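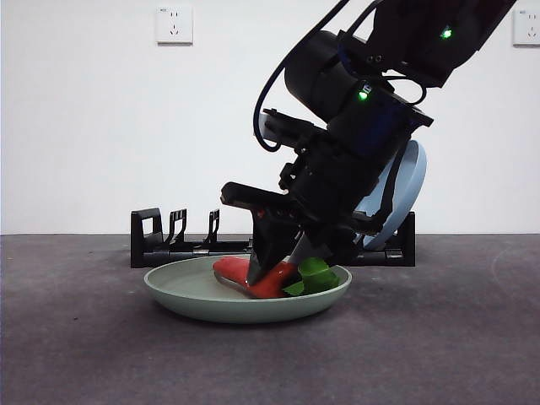 Okay so my daughter (she's four) has decided she will not eat anything that's touching anything else, and I am losing my mind a little. It started back in May with rice and beans and now it's everything. Last night's dinner was a shallow green plate with something orange sitting right up against some leaves, half the plate wide open, and she looked at it like I'd served her a shoe. I slid things over with a fork and it was already too late, apparently, the orange part had "leaf on it." We had 19 minutes before bath and she ate crackers. My mother-in-law says to make her sit there until it's gone, my sister says buy the plates with the walls in them, and my husband says he was the same way until he was 13 and he's fine (he still eats his sandwich one layer at a time, so, you know). Do I give in on the separating thing or do I push? And if I buy divided plates now, am I going to be packing one for her when she goes to college?

She's otherwise a decent eater, by the way. Loves fruit, will eat plain chicken, drinks her milk. Her doctor wasn't worried about her weight when we were in. It's really only the touching.

Posted by Reda_mom, Friday

Home | Ask | Topics | Kids & Family | Food | Sign in

Fiona Cairns
I've got three kids and ran a home daycare for years, and I'd say give in on this one! I mean it. Out of all the fights you could have at a dinner table this is such a small one to lose. We had a boy who needed his peas in a separate bowl, and if one rolled onto his tray he would cry until I took it away. I gave him the bowl. His mom did the same at home, and by the time he started first grade he was dumping ketchup over the whole business.

What I did with most of them was put everything out in serving bowls in the middle and let them scoop their own. When they put it on the plate themselves they're a lot less upset about where it lands, I don't know why, but it worked on almost all of mine. Give her a little spoon for each bowl and expect a mess. Keep the portions tiny too, like two bites of each. There's more room on the plate that way and she can always go back.

I wouldn't say anything about it while she's eating. No "see, it touched and it was fine!" I did that with my oldest and she spit it in her napkin.

Oh, and sauce goes on the side until further notice. My youngest is 13 now and still wants gravy in a cup.

koutsoukos55
just get the divided plates. we got ours at a yard sale for 73 cents, had them for years, now the dog's treats go in one

Drirach
I'm going to disagree a little bit with Fiona, sorry Fiona. I think separate is fine on a regular night, but I'd have one dinner a week where the food is mixed and she gets to pick what's in it. In our house it was quesadillas. My son would not touch cheese next to a tomato, but if he made the thing himself and folded it over so he couldn't see inside, he'd eat the whole half. Soup did not work. Please don't start with soup.

Also, is it the touching or is it the wet? With mine it was wet stuff getting on dry stuff. Two dry things side by side, he didn't care. You could try crackers against cheese and see if she minds. If she doesn't, then you only have to keep the juicy things away from the rest and your life gets easier right there.

If she starts dropping foods she used to like, or the list gets really short, I'd call the doctor's office and ask. From what you wrote it doesn't sound like that to me, but I'm only a dad with a skillet.

Contact Utgate Neighbors | Copyright Utgate Community Help | Back to top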